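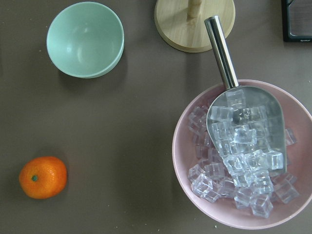
# Koltness Everyday Bowl

The Koltness is a round, fairly deep bowl for cereal, soup, rice, salad or whatever else gets eaten out of a bowl at your house. It comes as a single piece or in a set of four. All of the colors share the same shape and size, so you can mix them freely and they still stack.

We have sold this bowl under one name or another since the shop opened. The current version has a slightly wider foot than the old one and a thinner rim. If you bought the earlier bowl, the new ones will sit inside it, but the old ones won't sit flat inside the new.

## Size and weight

- Capacity to the rim: 545 ml
- Comfortable serving: around 400 ml
- Height: 60 mm
- Foot: unglazed ring, sanded smooth

The serving figure is for soup or anything else that moves. You can go higher with pasta or salad.

## Material and finish

Stoneware, glazed inside and out except for the foot ring. The glaze has a soft gloss. Colors vary a little from one firing to the next, and the paler ones show it more. If you are adding to a set you already own, put the color code from the base sticker in the order notes and we will match it as closely as we can from the shelf.

Small pinholes or a faint ring under the rim are normal for this glaze. Chips, cracks and rough spots on the rim are faults and we replace those.

## Colors

Mint, pink, oat and slate are kept in stock. Dark blue is made once a year, in January, and usually lasts into spring. We don't take deposits on it. Yellow has been discontinued. There are a few single yellow bowls left, and they are listed on the seconds page.

## Use and care

Dishwasher safe on either rack. Microwave safe. The bowl gets hot if you heat something for a long time with little liquid in it, so use a cloth.

It can go in the oven up to 100 °C for warming before a meal. It is not meant for baking or broiling, and it should not go from the freezer straight into hot water.

Metal spoons can leave gray marks on the inside over time. These are traces of metal sitting on top of the glaze. A paste of baking soda and water takes most of them off. For older marks, use a mild cream cleaner on a damp sponge and rinse well. Don't use steel wool.

The foot ring may feel a little coarse on a soft wood table. Felt dots work, but they come off in the dishwasher. A placemat is easier.

## Stacking and storage

The bowls nest closely. Six is a sensible stack for a normal kitchen shelf. Let them dry fully before you stack them, or they can stick together with suction. If two do stick, run warm water over the outside of the lower bowl and twist gently — don't pry at the rim with a knife.

## Lid

The Corance lid fits this bowl. It is silicone, sold separately, and works for fridge storage and for reheating with one edge lifted. It is not leakproof, so don't carry soup to work in it. The older Corance lid with the raised tab was made for a smaller bowl and is too loose here.

## Matching pieces

The Wandton plate is glazed in the same four stock colors. The bowl sits on it with enough room beside it for bread and a spoon. The Nowakowski mug comes in oat and slate only, and its slate is a shade darker than the bowl's.

## Who made it

The shape was drawn by Radosław Krajewska, who also did the Wandton plate. The first samples were shallower and people kept spilling milk over the side, so the wall was raised and the curve at the bottom made rounder. A spoon now follows the inside without catching in a corner.

## Shipping and returns

Single bowls ship in a molded pulp tray, and sets of four in a divided box. Orders placed before noon usually leave the same day. If something arrives broken, send us a picture of the bowl and the packaging and keep both until you hear back.

Unused bowls can be returned in the original packaging. Sets have to come back complete. Seconds are final sale, but breakage in shipping is still covered.

For cafe and restaurant orders, write to us with the colors and the number you need. Dark blue isn't available for those.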